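A Day with the Folding Robots at Rallell

Have you ever been told to put away your laundry and wished that somebody else would do it for you? Then you would have liked the open day at Rallell, the workshop on the hill behind the bus station, where people build and teach robots all year long. Once every August they open their big blue doors and let families come in and look around, and this year 14 different robots were out on show.

We started in the hallway, where every visitor got a paper badge and a map with the rooms drawn on it in crayon colors. Then we went straight to the room that had the longest line outside the door, which was the folding room!

What is a robot arm?

A robot arm is a bit like your own arm. You have a shoulder, an elbow and a wrist, and these are joints, which means they are places where your arm can bend. A robot arm has joints too, and each joint has a motor inside to make it move. At the end, where you have a hand, many robot arms have a gripper. A gripper can open and close, a little like your thumb and one finger when you pick up a raisin.

The robot in the folding room is called Josell. It has 2 arms that work as a team, and that is a big help, as you will know if you have ever tried to fold a shirt with one hand behind your back. (Try it tonight. It is very silly and quite hard.)

Why is a shirt so tricky?

Think of a wooden block. You can pick it up, turn it over and put it down again, and it is still the same shape. Now think of a shirt. Pick it up by the sleeve and it droops. Drop it on your bed and it lands in a heap, and if you did that 100 times you would get 100 different heaps. Robots find this very confusing, so the people at Rallell have to be patient teachers.

Josell has cameras to help it see, including a small one on each arm close to the gripper. With a red shirt, it has to find the edges, take hold of a bit of cloth with each gripper, and keep the rest from bunching up. Soft cloth makes little wrinkles wherever it is pulled, so there is always something new to look at.

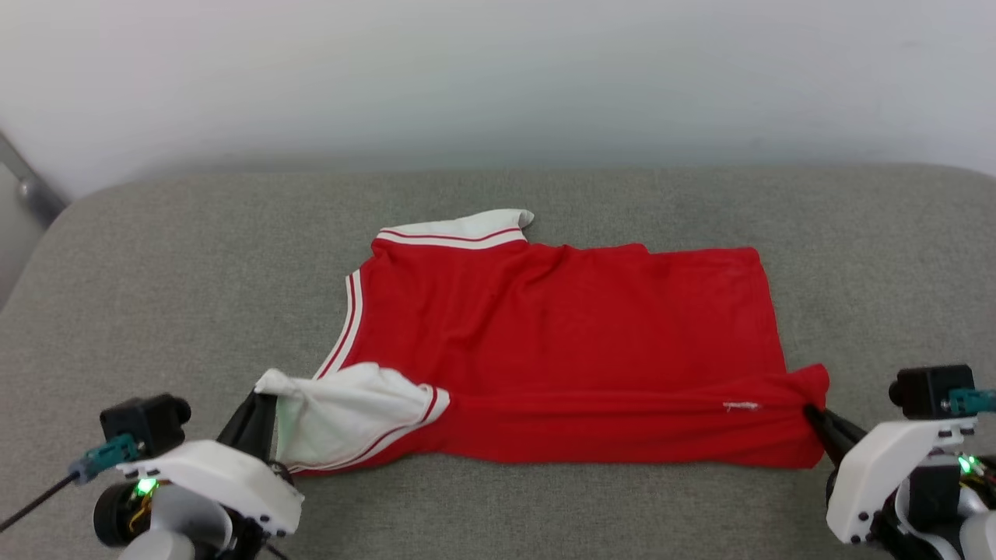 How does a robot learn to fold?

It learns by practicing, just as you learned to tie your shoes. First a person guides the arms through the whole job, slowly, again and again. The computer remembers how the arms moved and what the cameras saw. After plenty of turns, Josell has a go by itself. Sometimes the shirt ends up neat and sometimes it looks like a squashed sandwich, and then they all start over with a smile.

What else could we see?

Next door was Paisan, a little robot on wheels that carries boxes of screws down the hall and says "excuse me" when you stand in its way. Lots of children stood in its way on purpose! Upstairs there was a table where you could steer a toy gripper with two levers and try to move cotton balls from one bowl to another. I got three across and dropped all the others.

Before you go home, stop by the drawing wall and draw a robot that does your least favorite chore. Mine cleans the hamster cage.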